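Bench notebook, March, 7:40 pm

Finally had a proper go at the packing trial tonight, and I love this setup! The pale green surface with the white lines is a joy to work on – everything stands out, especially the small stuff, and I can judge spacing by eye.

The idea (Helmi Huttunen's, credit where it's due) is to put the loose bits into one cardboard box in whatever order feels natural, then pull them out and start over. The orange block is my favourite colour marker so far.

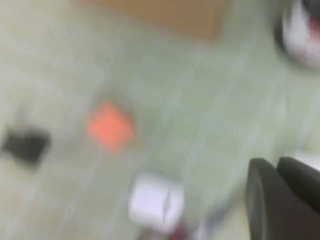 Wrote down the order for each run on the Hafstein sheets. Lauri Lindqvist wants 25 runs before we change anything, and I got through 7 before tea went cold. Big things first seems tidier, but blocks first is more fun, and they make a lovely thunk going in.

Moved the box to the back by the wall, with the pliers and the white earbud case left out on the mat. Much better reach across the middle! Grarmont quoted us for 300 more boxes or 500 at a better rate – will ask Lauri. 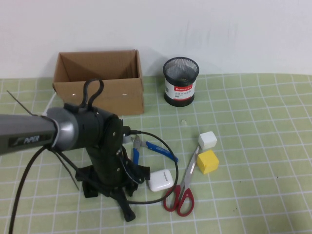
Next time

Try the box on its side. Put the orange block in last and see if the order changes. Find the good marker, it's gone grey.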